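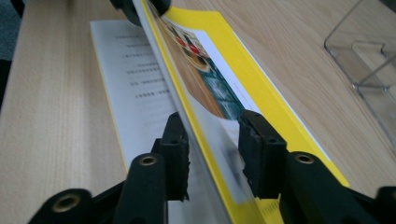 Lab 4: Comparing jaw pads on thin sheets

Course notes, Heather Sutcliffe

In Lab 3 you picked up blocks and cups, which forgive a lot. A single page from a booklet does not. The jaws have to meet on either side of one sheet, hold it upright and leave the page next to it where it lies. We do this by hand first, with the hand-held gripper, and move to the arm in Lab 5.

Pads to compare

Latska – ridged, hard. The ridges hold well but can mark soft paper.
Imhof – smooth, soft. Gentle on the sheet, slower to release it.
Zurken – smooth, hard. Use this one as your baseline.

Procedure

1. Lay the booklet open on the table and leave it unclamped.
2. Lift one page by its free edge until it stands up from the spine.
3. Bring the fingers in from both sides and close until both pads touch the paper.
4. Hold for a count of five, then turn the page over and open the jaws.
5. Do 30 attempts with each pad. Use the same booklet throughout.

Mark each attempt as clean, double (two pages came along), slip or crease. A slip that you recover is still a slip.

Worn pads

Check the pad edges before you start. A chip along the edge changes where the paper first makes contact, and two groups in May had results they couldn't repeat until they swapped pads. Write the pad's condition at the top of your sheet. If you change a pad halfway through, start that set again.

Camera settings

Set the Pristora recorder to 30 frames per second. A page seen nearly edge-on blurs easily, so move slowly during the lift – more slowly than feels natural.

For next time

Bring your tally sheets and one clip of a failed attempt for each pad. Read the section on contact area, up to the worked problem on friction.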